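Inicio | Incidencias | Base de conocimiento | Almacén | Mi cuenta
Buscar en incidencias Buscar Búsqueda avanzada

Incidencia: los productos de aseo no caben, no aparecen o aparecen donde no deben
Cola: Almacén pequeño, mesa de clasificación
Abierta por: Vasco Barros
Asignada a: Siriporn Nilsuwan
Prioridad: media (el solicitante pidió «urgente»; rebajada)
Fecha de apertura: 9 de mayo de 2018
Estado: resuelta con reservas

Descripción del problema

Vasco Barros escribe:

Abro incidencia porque la conversación del pasillo no ha dado fruto y porque Nattawut me dijo que, si no estaba en el sistema, no existía. Pues ya existe.

En la mesa de clasificación seguimos usando los cubos de plástico pequeños para separar lo que va a los neceseres de Panyasiri. Un cubo para tubos, otro para cajitas, otro para lo que nadie sabe qué es. La teoría era buena. En la práctica, los tubos acaban con las cajas, las cajas acaban con los tubos y el tercer cubo se ha convertido en el más poblado de la casa.

Síntomas observados:

- Tubos metidos con el tapón hacia arriba, que se vuelcan en cuanto alguien apoya un codo en la mesa.
- Cajas de cartón con las esquinas aplastadas, porque alguien ha decidido que un tubo más sí que entraba.
- Productos con el texto solo en chino clasificados según el color del envase. Lo azul, crema de manos. Lo blanco, «otros». No sé quién inventó este método, pero me gustaría que dejara de tener seguidores.
- Dos neceseres devueltos por Panyasiri. Uno llevaba 2 tubos iguales y ninguna caja. El otro, una caja vacía, que alguien había guardado con mucho cuidado.

Pasos para reproducir el error: acercarse a la mesa a media mañana y mirar.

Resultado esperado: un tubo y una caja por neceser, enteros.

Resultado obtenido: lo anterior.

Siriporn Nilsuwan (primera respuesta)

Recibido. Antes de pedir cubos nuevos, que es lo que intuyo que viene en el siguiente mensaje, necesito saber tres cosas: si los cubos son los Lurkis de pared recta o los otros, si se llenan de pie o tumbados, y si el listado de referencias sigue pegado en la pared o ya se ha caído otra vez detrás del radiador.

Vasco Barros

Los otros. Depende de quién los llene. Detrás del radiador.

Siriporn Nilsuwan

Gracias por la concisión. Empiezo por el listado, que es lo único que puedo arreglar sin presupuesto. Lo he rescatado con una regla y lo he plastificado. Faltaba la fila de los tubos, que por algún motivo era la parte que estaba más cerca del calor. La he rehecho a partir de los albaranes de enero y la he mandado a Jirayu para que compruebe los nombres.

Jirayu Kaewmanee

Comprobado. Dos nombres estaban cambiados entre sí y un tercero correspondía a un producto que ya no nos mandan. También hay una entrada que dice «el de siempre». Pido que conste que no sé cuál es el de siempre y que la he borrado sin remordimientos.

Sobre la clasificación por colores: el proveedor utiliza envases claros para cosas muy distintas. Guiarse por el color sirve para ordenar calcetines. Lo que hay que mirar es el código de la etiqueta de línea que ponemos nosotros en la hoja de entrada, y no mezclar dos líneas en la mesa al mismo tiempo. Ya sé que lo he dicho otras veces. Lo vuelvo a decir por escrito para poder citarme.

Siriporn Nilsuwan (primera prueba)

Hemos probado a meter los tubos tumbados. Resultado: entran más, se ve menos y el de abajo del todo sale con la forma de los demás. Descartado.

Segunda variante, tumbados pero con un cartón entre capas. Resultado: alguien se llevó los cartones para calzar la puerta. Descartado también, aunque la puerta va estupendamente.

Tercera variante: cada cubo se prepara con una caja y un tubo, y de ahí pasa directamente al neceser. El cubo deja de ser un depósito y se queda como puesto de paso. La caja entra primero y de pie, con la parte larga paralela al frente del cubo. El tubo entra después, en vertical, con el tapón hacia abajo, por delante de la caja. El tapón es la parte ancha y aguanta mejor el peso que el extremo plano, como descubrirá cualquiera que haya intentado poner de pie un tubo al revés durante un rato más largo del que le gustaría reconocer.

Usamos el cubo amarillo porque tiene el borde grueso y las costillas del frente lo hacen bastante rígido. No se abomba al meter la segunda pieza, cosa que los blandos hacían con entusiasmo.
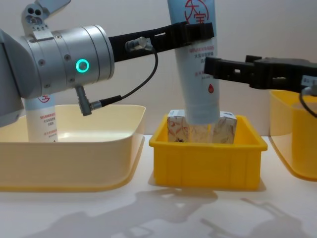

Ya, pero el tubo sobresale muchísimo, objeta Nattawut Ongart. Si la caja apenas asoma por encima del borde y el tubo es más largo que el cubo, basta con que el siguiente de la fila pase la manga por encima para tener el tubo en el suelo. Y otra cosa: si el tubo va delante, tapa la caja, y quien revisa no sabe si hay caja o si hay otra de esas cajas vacías tan bien guardadas. Propongo ponerlo al lado.

Siriporn Nilsuwan

Tomo nota de lo de la manga. Lo de ponerlo al lado lo probamos en cuanto Vasco libere la mesa, que ahora mismo contiene su almuerzo.

Sobre las cajas vacías: se arregla agitándolas antes de meterlas. Es una técnica antigua y no requiere formación.

Vasco Barros

La mesa está libre. El almuerzo era un yogur.

Siriporn Nilsuwan (segunda prueba)

Tubo al lado de la caja, en lugar de delante. La caja se ve bien y el tubo queda arrimado a la esquina del cubo, que lo sujeta por dos lados. Hicimos 13 neceseres seguidos. Se cayeron 2 tubos, los dos en manos de la misma persona, que ha pedido que no ponga su nombre y que firma los albaranes con una ese muy grande.

Sakda Yensuk

Soy yo. Los tubos resbalaban. Había estado probando uno para ver si era crema de manos y lo era.

Siriporn Nilsuwan

Añado al procedimiento: no probar el producto.

Jirayu Kaewmanee

Añado también que, si se prueba, ese tubo ya no va a ningún neceser. Lo encontré cerrado y devuelto a su cubo con una inocencia conmovedora. Está retirado y apuntado como merma. Sakda, tienes las manos muy suaves y una línea en el inventario.

Nattawut Ongart

¿Y lo que sobresale? Sigue sobresaliendo.

Siriporn Nilsuwan

Sigue sobresaliendo, sí. El tubo no ha encogido entre una prueba y otra. Opciones que he mirado:

a) Cubos más altos. Los hay de Hesto, pero no caben en la balda de debajo de la mesa, con lo cual cambiaríamos una incidencia de tubos por una de espinillas.

b) Separador interior. Jitier vende uno que encaja en los cubos de pared recta. Los nuestros no son de pared recta, véase la segunda línea del segundo mensaje de Vasco.

c) Dejar el cubo donde está hasta que se vacíe en el neceser, y no pasear cubos montados de un lado a otro de la mesa.

Voto por la c, que es gratis. Tiene el inconveniente de que hay que acordarse.

Vasco Barros

Me acordaré. ¿Podemos pedir igualmente cubos nuevos?

Siriporn Nilsuwan

No.

Vasco Barros

¿Y un tercer cubo para «otros»?

Siriporn Nilsuwan

El tercer cubo queda suprimido. He vaciado el que había. Contenía lo siguiente, que dejo aquí por si alguien lo reclama: una cinta métrica, tapones sueltos que no corresponden a ningún tubo conocido, un guante, la mitad superior de un albarán y unas llaves. Las llaves abren el armario que llevamos desde enero abriendo con un destornillador.

Nattawut Ongart

Las llaves son mías. No hagáis preguntas.

Procedimiento provisional (pegado en la pared, lejos del radiador)

1. Sacar una sola línea a la mesa. Comprobar el código en la hoja de entrada.
2. Agitar la caja. Si no suena y no pesa, está vacía, y va al cartón de reciclaje.
3. Meter la caja de pie en el cubo.
4. Meter el tubo con el tapón hacia abajo, al lado de la caja, arrimado a la esquina. Si no baja, no empujar. Sacar la caja, girarla y volver a empezar.
5. Pasar las dos piezas al neceser sin mover el cubo de su sitio.
6. Cerrar la cremallera. Ha habido casos.

Seguimiento

Jirayu Kaewmanee: tanda de 10 neceseres revisada al azar. Nueve correctos. En el décimo, la caja y el tubo eran los buenos, pero venía además un guante. Supongo que es la pareja del otro.

Vasco Barros: Panyasiri ha aceptado la reposición de los dos devueltos. Preguntan si el de la caja vacía lo pueden cambiar también por uno con caja llena y tubo, ya que les llegó sin tubo. Les he dicho que sí y que esa era la idea original.

Nattawut Ongart: para que quede escrito, yo sigo pensando que el tubo sobresale.

Siriporn Nilsuwan: queda escrito. Cambio el estado a resuelta con reservas, siendo las reservas Nattawut. Si vuelve a haber esquinas aplastadas, se reabre esta misma y no se crea una nueva, que en la cola ya hay dos con el título «tubos» y una que se llama «tubos otra vez».

Sakda Yensuk: ¿la merma me la puedo llevar a casa?

Jirayu Kaewmanee: abre una incidencia.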